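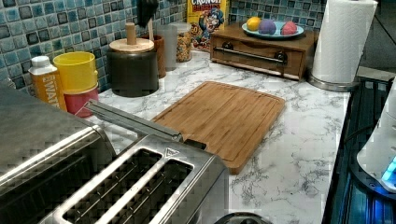 Breakfast station, toaster side, with the cutting board in its usual spot.

Esel Kitchen Task Kit, second edition: a review for club use
Posted 7/31/21 by Evie Mottram

The Allham robotics club runs a household manipulation class for high school students. The Esel kit is a binder of task cards, a scoring sheet and a set of practice objects. It includes no robot and no furniture. We used it for one full term on a real counter with our own appliances, and this review covers that setup only.

Contents
The binder holds 20 cards, graded in 3 levels. Level 1 is single pick and place. Level 2 adds a container or a handle. Level 3 chains several steps, such as opening a bread box and moving an item from it to a board. The cards are laminated and have held up. The scoring sheet is a plain grid that can be copied.

Setup
The cards assume a clear work area with a row of clutter behind it. Ours is a marble-patterned counter with a cutting board in the center and the usual goods along the backsplash: carton of water, cups, canister, cereal. Marking start positions took longer than the binder suggests. It calls for tape at every object, and we cut that down to the board and the toaster.

Reflective surfaces get one paragraph in the whole binder. Stainless steel and glossy tile were the main source of bad depth readings for our students, and most of the tuning time went there. Magbanua's older card set has a proper section on lighting, and I would copy those pages and file them at the front.

Task quality
Level 1 is well written. Each card gives a start state, an end state and a time limit, with no room for argument at the scoring table. Stacked cups are a good early task, since a poor grasp shows up at once.

Level 2 is uneven. The drawer and lid cards are fine. The toaster card says only "place bread in slot" and gives no tolerance for angle. Our students wrote their own: the slice must sit fully below the rim without a second push.

Level 3 is too long for a class period. Of the 16 students enrolled, one team of 3 finished a full chain inside the limit. The time limits look as if they were set for a faster arm than most clubs own.

Scoring
Partial credit is given per step, and a dropped object ends the run. We changed the drop rule to a fixed penalty - the original left teams with very little data from each attempt.

Compared with Puklow
The Puklow kit has better forms and weaker tasks. Its objects are all rigid blocks, so results carry over poorly to a kitchen.

Verdict
Recommended for levels 1 and 2. Level 3 needs rewriting before use. We will run the kit again in September with our own toaster card and longer limits.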